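Scenery Design for Flight Simulators
Handout 2: Ground polygons and taxiway markings
Teacher: Minttu Vuorinen

In the first handout we placed the airport reference point and the runway of Pellholm, our practice airfield. Now we continue with the ground. Please have the project folder open when you read this, and make a copy of it before you change anything.

The ground of an airport is built in layers. The lowest layer is the terrain mesh, then comes the photo texture, then the apron and the taxiways, and on top of them the painted lines. If two layers lie at the same height, the simulator cannot decide which one to draw first, and the surface starts to flicker when the camera moves. So each polygon needs its own layer number. In Pellholm the apron has layer 8 and the yellow lines have layer 100. Leave free numbers between them, you will need them later for dirt and tire marks.

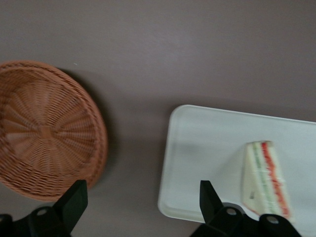
The center line of a taxiway should be drawn with as few points as possible. Many beginners click a new point every few meters in a curve, and the result looks nervous from the cockpit. Use one point where the curve begins and one where it ends, and pull the handles until the line is smooth. Elsa Nurmi's Britau project is in the shared folder, and her curve at the south hangar is worth to study.
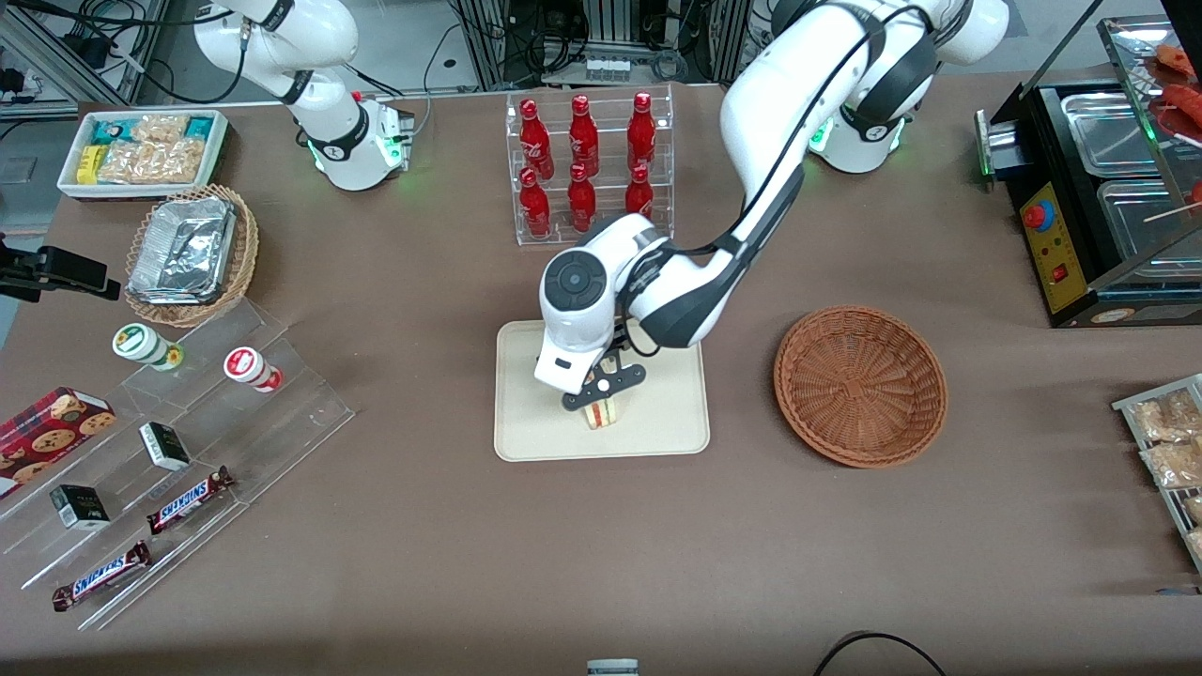 Why does my aircraft sink into the apron at the parking stand?
The visible polygon and the hard surface are two separate things. You have probably drawn the apron a little above the terrain, but the wheels still rest on the terrain below. Set the elevation of the polygon back to the airport elevation and compile again.

Textures for the ground are saved with mipmaps. Without them the concrete shimmers at a distance - this is easy to see on a long final approach. Night textures can wait until the August session. 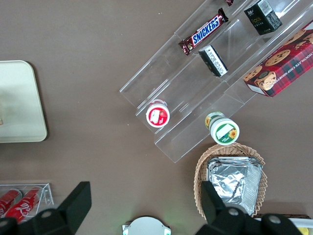 Names of the texture files must be in small letters and without spaces. Jui-lin Tu has written a short script that checks the names, and it is in the tools folder together with the Skurnia color palette.

Homework for Tue 31 January: finish the apron and both taxiways of Pellholm, compile without errors, and send the project file to Tapio Kallio. Do not send the photo texture, he has it already.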